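Vlad build log: sorting the junk table at home

Plirno Forum > Home and Shared Workshop Builds > Arms and Grippers

benchrat_lo
Topic starter

Picking this up from the old thread, which got too long. For anyone new, Vlad is a two-arm sorter I'm building at home. It's meant to take whatever is lying on the living room table and put it in bins. The arms are still on the floor in pieces. The Ollik board that runs the joints is wired and talking to the laptop, but I'm not going to bolt anything together until I have enough hand-guided clips to train on. I'm at 3,926 clips as of this morning, nearly all of them done with the two hand-held grippers on our glass table.

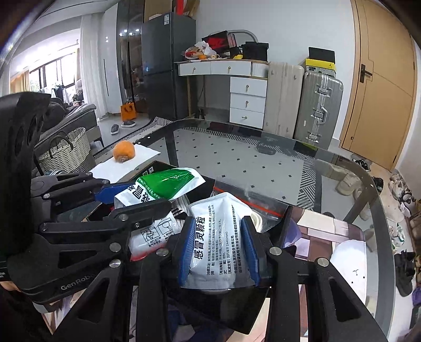 Riltthorpe, Sunday, May 11, 2025

Today was small packets. Cold remedy granules, the flat kind with a sealed strip at the bottom, held upright with a blue pad on either side. The second gripper goes for the green and white packet by the open black box. My rule is that one hand holds while the other reaches, and I want Vlad to pick up that habit too.

What I'm after is opinions on the pads. Ribbed pads seem fine for a stiff box. With a soft packet I don't know how hard to let the real arms squeeze. I have the limit in the Ollik config set to 33 out of 100 and that number is a guess.

torquewrench_9
33 is too high for sachets. Whatever is inside moves away from the pads, so your hand closes more than you think, and the model copies that. I'd start at half and go up until things stop dropping.

mossy_relay
Disagree. If you start low you end up with a pile of dropped packets and you learn nothing about the squeeze. Start where it holds, then come down. Also your clips already have the finger opening in them, right? Plot the opening at the moment of lift for packets only and use that.

benchrat_lo
Yes, the opening is logged. I hadn't split it by object. Will do that tonight.

torquewrench_9
Opening isn't force. Two packets with different fill will give you the same opening and a completely different squeeze.

mossy_relay
Sure, but it's free data and it's already on the disk.

glasshopper
Different subject. Why the glass table? I can see the rug right through it. I had the same setup last September and my depth readings were garbage. I put a plain cloth over the whole top and the problem went away in one evening.

benchrat_lo
It's the table Vlad will have to work on. Nobody in this house is going to keep a cloth on it. I'd sooner have bad depth now than a model that only knows cloth.

glasshopper
You can record half with and half without. Right now every clip you own has that rug pattern in it, and a printed surface on one side too. If you move house it all falls apart.

benchrat_lo
Fair. I'll do a batch with a cloth. I don't plan on moving though.

tinsnips
I'm with benchrat on this one – train where you work. What I'd change is the pile. Packets are easy. Have you done anything floppy?

benchrat_lo
Cables. Same table, with the packets and bags still on it.

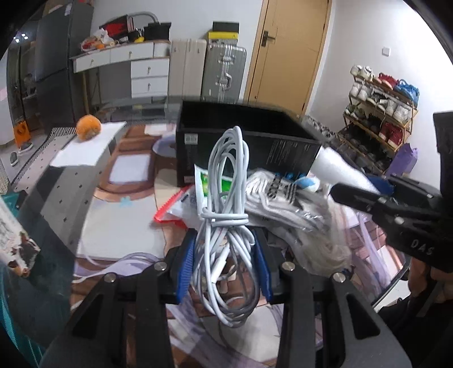 White cable, knotted near the middle, between the pads.

The loops are what bother me. I can close on the bundle easily enough by hand, but I pick the spot by looking at where the knot is, and I'm not sure a small model will see that with a white cable and a lot of pale plastic nearby.

tinsnips
Grab next to the tie every time, same side. Be boring about it. If you grab wherever you feel like, you need ten times the clips.

mossy_relay
Or wherever you feel like is exactly what you want, so it can cope when the tie is underneath. I grabbed cables from all over on mine and it was slow to train but it copes.

tinsnips
"Slow to train" meaning what?

mossy_relay
3 nights on an old graphics card.

tinsnips
That's a lot for one cable.

torquewrench_9
Is the loose stuff in the bags going to be sorted too, or does a bag count as one object? The box with things heaped in front of it looks like a labeling headache.

benchrat_lo
A bag is one object. Anything outside a bag gets its own label. The box stays put for now, and lifting it is a job for both arms.

Update, later the same night. I split the log by object. Packets have a much narrower range of openings than I expected, and cables are all over the place, so tinsnips probably has a point about my grabbing. I've dropped the Ollik limit to 20 for packets and left cables at 33. Next batch is the cloth, then more cables with the grab kept on one side of the tie.

glasshopper
Use a matte cloth. Mine had a slight shine and I had to do it over.

benchrat_lo
There's an old gray bed sheet in the closet. I'll iron it first and post the depth plots when they're done.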